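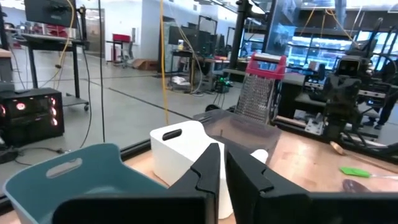 3.2 How people told us they tidy a kitchen

I'll start with the interviews, as they changed my mind more than the survey did. I went into this thinking that people put kitchen things away by type: baking things with baking things, graters with peelers, and so on. That's how shops do it, it's how my mum does it, and it's how I wrote the first draft of the interview questions (which Laine Rätsep, my co-author, quite rightly crossed out in January).

We spoke to 34 households in Tidville, all of them renting and all of them in the same home for at least a year. I did most of the visits myself and got through a frankly silly amount of tea. Each chat lasted as long as the person fancied, and I asked everybody to start with the same thing: tell me about the last item you couldn't find. I loved this question. People who had been very polite and careful up to then would suddenly be off, waving their arms about, telling me about a potato masher that went missing over Christmas and came back in the drawer with the batteries!

Once I had typed everything up, Laine and I each read the full set of notes and marked every reason a person gave for keeping a thing where they kept it. We did this apart and then compared. We agreed on 77 per cent of the reasons at the first go, and talked the rest through over two long afternoons. Most of our squabbles were over the word "handy", which can mean near the cooker, or low enough to reach, or simply on top of the pile.

Sorting by type did come up, but mostly when people described how a kitchen ought to be. When they talked about their own, they talked about who used the thing and how often. In 20 of the households, at least one cupboard was known by a person's name ("that's Dad's shelf"), and whatever that person cooked with lived in it, be it a wok, a jar of cloves or a pair of scissors. I hadn't planned for this at all, and the coding sheet had no column for it, so we added one and went back to the beginning.

Open bins and tubs deserve a word of their own. Figure 1 has a teal bin and a white one, both with a handle hole, along with a box grater with a red handle. Plenty of our households were very fond of bins like these, and said they had bought them to keep one sort of thing in each. In 13 homes the person I was talking to told me the plan had slipped within weeks, and that the bin by the door had turned into the bin for everything. They weren't cross about it, either. One woman on Raudsepp Street said she'd rather root through one tub than open six drawers, and I must say I've been doing the same ever since.

Figure 1. Plastic bins and a box grater.

There are limits to all this. People who let a stranger in to chat about their cupboards may well be prouder of those cupboards than most, and we had no shared student houses, which I'd guess are a different world (mine certainly was). We also only heard from whoever answered the door. In the larger homes I'd have liked a second person's account of the same shelf, and Section 3.3 looks at the few cases where we did get one.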